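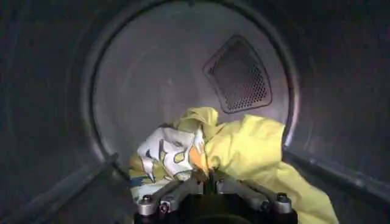
Divwood, October

Handout 3: Caring for wool and other animal fibers

Read this before the practical session and bring your fabric swatches with you. The burn test results from Handout 2 should already be in your folder.

Wool fiber is covered in small overlapping scales. In warm, soapy water the scales lift slightly, and when the fabric is rubbed or tumbled they catch on each other. The fibers creep closer together and cannot slide back. This is felting. It is different from relaxation shrinkage, where a fabric that was stretched during knitting or weaving returns to its resting size the first time it gets wet.

Three things drive felting: moisture, heat and movement. Alkaline detergents make it worse. Use a neutral one for all the swatches. 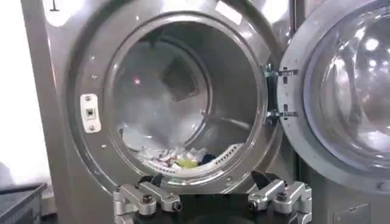 Cotton behaves differently. It has no scales, so nearly all of its shrinkage is the relaxation kind, and most of it shows up in the first 2 washes. Linen is similar but creases more. Silk has no scales either, but it loses strength when wet and should not be wrung.

Working out shrinkage: mark a line on the swatch before washing and measure it again once the swatch is dry and flat. Subtract the new length from the old, divide by the old, and multiply by 100. A line that started at 100 mm and now measures 78 mm has shrunk 22 percent. Do this for warp and weft separately, and write both down.

For next time: read the section on superwash treatments and label one swatch "untreated."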